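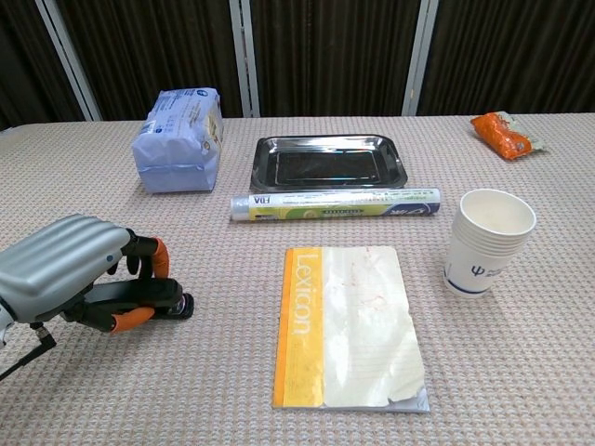

Vella hand over the table, with the cable and its metal connector at lower left.

Vella hand: cable fault and replacement lead

Applies to: Vella hands supplied with the first-type lead
Status: on sale with the new lead. Free exchange open for older ones.
Supplied by: Clokell

Please read before running the hand

We have found a fault in the first-type lead on the Vella. If the connector works loose while the hand is closed, the hand can lose its signal and stay closed. When the signal comes back, the fingers can open or close without a command from the operator. The movement is short but it is at full speed, and anyone reaching in to free an object could have a finger caught between the pads.

If you have a first-type lead, do not reach between the fingers while the hand has power. Stop using the hand above shoulder height until the lead has been changed. For all other work, check the connector at the start of each session as set out further down the page.

What happened

The fault was reported to us in October by Zbigniew Michalski at Kaczorowski, where a Vella was being used for tabletop picking with household goods. The hand had closed on a roll of cling film and would not let go. The control screen showed the hand as open. He pressed the stop button on the arm, which held the arm still as it should, but the stop did not cut power to the hand. On that installation the hand had been wired to its own supply.

He then took hold of the roll and pulled. The cable moved, the signal came back and the fingers opened and closed again before they came to rest. He had a bruised thumb and went back to work the same afternoon. The roll was thrown away.

Kaczorowski sent us the hand, the lead and the log file. We are grateful for the log in particular, as it showed the signal dropping out and returning three times in the minute before the hand stuck. None of those dropouts raised a warning on the screen.

Cause

The locking ring on the first-type connector can be turned until it feels tight without being fully home. Repeated wrist movement then backs it off. The weight of a hanging cable makes this worse, and so does a cable tied too close to the wrist, where every turn pulls on the connector.

There was a second problem in the hand's own software. On losing the signal, the hand kept its last grip, as intended. On getting it back, it carried out the commands that had queued up in the meantime. It should have thrown them away and waited. That was our mistake and it would have been a fault even with a good connector.

We tested returned leads on the bench at our Drakow workshop. Of the 16 we had back by the time of writing, most could be made to drop out by moving the cable by hand with the ring a part-turn short of home. With the ring fully home we could not make any of them do it. We still do not consider that good enough, because there is no way to tell by feel which state the ring is in.

What has changed

The new lead has a connector that clicks when it is seated and cannot be turned past that point. It has a clamp that takes the weight of the cable before it reaches the connector. The hand end is the same size as before, so the new lead fits all Vella hands and nothing needs to be drilled or cut.

Software version 2 goes with it. After any loss of signal the hand holds its grip, clears the queue and waits for a fresh command. The screen shows LINK LOST in red and the message stays there until someone clears it. If you fit the new lead and leave the old software in place, you have only half of the fix.

Holding the grip on signal loss has been kept. We had a few requests to make the hand open, but a hand that lets go of whatever it is carrying is a hazard of its own.

Checking a first-type lead

Switch off the hand at its own supply. Stopping the arm may not be enough, as above.

Look at the ring on the connector. If you can see bare thread behind it, it is not home. Undo it completely, push the connector straight in and turn the ring until it stops. Do not use pliers.

Run your fingers along the cable and feel for kinks, mostly in the stretch nearest the hand. A kinked lead should be taken out of use, whatever the ring looks like.

Leave enough slack for the wrist to turn fully both ways. The cable should not rub on the table or catch on anything standing on it. Light, upright items such as paper cups get swept over by a low cable quite easily, and a cable pulled sideways by a snag is one of the ways the ring comes loose.

Power up with the fingers clear and run the open and close test from the service menu. Watch the hand while you do this, not the screen.

If the hand sticks closed

Press stop. Switch off the hand supply and wait for the light on the supply to go out. Turn the manual release and open the fingers by hand. Only then take out the object. Do not pull on the object to get it out, and do not wiggle the cable to see whether that brings the hand back. Make a note of the time and save the log before restarting, or it will be written over.

Wiring the hand to the stop circuit

The installation sheet shipped with earlier hands showed two ways of supplying power. One of them leaves the hand live when the arm is stopped. That drawing has been withdrawn. If your hand has a separate supply, it must be brought into the stop circuit by a competent person. The correct drawing is in the box with each new lead and can also be requested by email.

Fingertip pads

Some customers have asked whether the orange pads are affected. They are not. Pads that have gone shiny or hard will lose grip, though, and this can look like a signal fault because the object slips while the screen says the hand is closed. Check the pads first if objects are being dropped, and the lead first if objects are not being released.

What is in the exchange pack

New lead with cable clamp
Clamp screws and key
Corrected wiring drawing
Label for the hand, to show that the lead has been changed
Prepaid bag for the old lead

Fitting takes a few minutes once the power is off. The software is loaded separately over the usual service connection.

How to get one

Send us the serial number from the underside of the mounting plate and a delivery address. There is no charge and no need to find the original invoice. Packs go out within two working days while we have stock. Hands bought second-hand are covered in the same way.

Please send the old lead back. Do not keep it as a spare. We want them out of circulation, and each one we test tells us a bit more about how fast the ring wears.

Questions about the fault, or a report of something similar, should go to Lucyna Witkowska in product safety at Clokell. Include the log file if you have it, and a photograph of the cable run from the wrist back to the arm. Reports are useful even where the hand recovered by itself and no harm was done.

Spare parts for the Vella

Lead, new type: in stock
Lead, first type: withdrawn
Fingertip pads, pair: in stock
Manual release key: in stock
Mounting plate: to order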